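Moving the desk, again

March 23, 2024

Ok so quick one before I have to go pick up the car. I said I'd write about the apartment when it was finished and it's not finished, it's never going to be finished, so I'm writing about it now.

We moved in October. Fourth floor, no elevator, big windows on one side and basically a cave on the other. The listing said "flexible layout" and I now know that means no closets.

First mistake was the desk. I put it in the corner by the kitchen the day we moved in, because that's where the guys set it down and I was too tired to say anything. And then it just lived there. Five months! I worked next to the fridge for five months. You don't notice a fridge until you're on a call and it starts up, and then you're talking louder, and then the person on the other end is talking louder too.

So the last few weeks I've been moving it. Not once. I think it's been in every part of the main room by now.

Spot one, under the window. Everyone says put the desk under the window. Lovely till 2 in the afternoon and then I couldn't see my screen at all. Tried a blind from Kodska, the cheap pull-down one, and it came 4 inches too short. Measured the glass, not the frame. Sent it back. They charge for returns now by the way, it's in tiny print at the bottom of the order page, so check that before you buy anything bulky from them.

Spot two, back to the window. Better light, but now I'm a black shape on every video call. My sister said I looked like a witness. Also you get the radiator right on your ankles, which was great in January I'm sure, if I'd been sitting there in January.

Spot three, middle of the room facing the door. I saw this in a magazine at the dentist. It looks very grand for a day and then you realize the cord has to go somewhere. Ours went across the only path to the bathroom. Two people tripped. One was me, twice.

Spot four is where it is now, long wall, side-on to the window. Light from the left. I can see out if I turn my head and I can't if I don't. I should have done this in the first week, it's what my dad told me to do on the phone and I said yeah yeah.

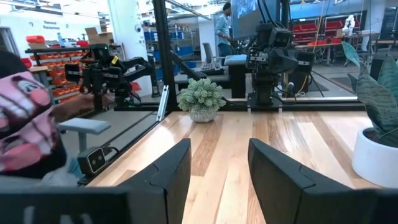
The little succulent.

Which brings me to plants, sort of. I'm not a plant person. I've killed mint, which people tell me can't be done. But the apartment had nothing green in it at all and it was starting to feel like a waiting room, so I've been trying a few things and mostly succulents, on account of they want to be left alone and so do I.

What I've learned so far, and it's not a lot:

Water less than you think. Then less again. I had a calendar reminder and I deleted the reminder.

Don't buy the plant and the pot and the special soil and the mister all in the same trip. I did that once at Hashemi (the garden place out past the highway, with the good parking) and I walked out feeling like I'd taken up a sport. The mister is under the sink. I've used it on the ironing.

Bright light but not blasting light. The first one went on the sill and got brown tips in a week.

The lady at the register told me to just lift the pot, if it's light it's dry. I liked that. No gadgets.

Right, back to the room. After the desk the next thing was the lamp situation. There's one ceiling light in the main room and it's the color of a gas station. I can't change the fixture (lease) but I can just never turn it on, so that's what we do. We've got the tall lamp from the old place, a clip one on the shelf, and a small one I got secondhand for 19 dollars with a shade that doesnt sit straight. I've stopped fixing the shade. Every time I fix it, it goes back.

Three lamps on three sides of the room beats one big one on top. I read that years ago and never believed it and now I'm telling everyone. If you do only one thing in a rental do that. Warm bulbs. Don't mix them with the cold ones, it makes the walls look sick.

Rug. Oh the rug. I wanted the big Vornarari one, the blue and rust, and it was way over what we'd said, and I kept the tab open for so long that my laptop started suggesting it when I typed V. Then it went on sale and was still 200 over. So no. We've got a plain gray one from a moving sale two streets over, carried it home on our shoulders in the rain, which I do not recommend. It took a whole weekend to dry over the bathtub. It's fine. It's a bit small. The front legs of the couch are on it and the back legs aren't, and apparently that's the correct way to do it so I'm claiming that was the plan.

Get a rug pad though. I skipped it and the thing was walking across the floor, I'd come home and it'd be half under the couch. The pad was more boring than anything I've ever paid for and it fixed it the same evening.

Closets, or no closets. We're using one of those open rails in the bedroom and I go back and forth on it. Good: I can see all my clothes. Bad: everybody can see all my clothes. I got rid of a ton before we moved and then somehow there were still 74 hangers. How. I don't have 74 things. I took out all the wire ones and the ones from the dry cleaner and it looked like a different room, so that's a free tip, match your hangers. They don't have to be nice ones.

Under the bed is the winter stuff, in flat boxes. Label them on the short side. I labelled mine on the lid, and you can't see the lid, it's under the bed.

Couple of things I tried that didn't work, quickly:

The folding screen. Meant to hide the laundry. Hid nothing, fell over, now it's behind the door.

Stick-on hooks. They hold great on the kitchen tile and not one of them has lasted on the painted walls. Lost a mug and a picture. The picture was ok.

The wall color. We're allowed to paint if we paint it back. I did a test patch of a green called Clirorico – no idea, sounds like a cough syrup – and in the can it was soft and sort of dusty and on the wall by the cave side it was hospital. Same paint near the window, gorgeous. So do your patches in the darkest corner first. I still have the patch. It's behind the bookcase and that's the reason the bookcase is there.

Gallery wall. Don't talk to me about the gallery wall. I laid it all out on the floor, took a picture, felt very organized, then hung the first one too high and matched the rest to it. You have to tilt your head back like at the front row of a movie. I'm going to redo it when I've got the patience, probably not this month.

Stuff that's still on the list: proper curtains in the bedroom (there's a sheet up, don't judge), something to put shoes in, the drawer in the kitchen that only opens if you pull it up and left. And a chair. I've been sitting on a dining chair since October and my back has started sending me letters. I sat in a few at the office outlet last week and the only one I liked was the one with no price on it, so I didn't ask.

Somebody in the comments last time wanted to know if I plan rooms on paper first. I used to! Graph paper, little cut-outs of the couch, all of it. Haven't done it here. The walls aren't square, so the cut-outs lie. What I do now is mark it on the floor with painter's tape and leave it for a couple of days and see if I keep walking through it. If I'm walking through the couch then the couch can't go there. Cheap and a bit silly looking. Saved us from the big table idea.

Also someone asked about the kitchen and I'm not ready to talk about the kitchen. Soon.

Ok the garage closes at noon and I haven't found my shoes (see above). If you've got a blind that fits a weird old window, or know where to get one cut to size without paying a fortune, leave me a comment. Measurements are in the last post, and I did the frame this time.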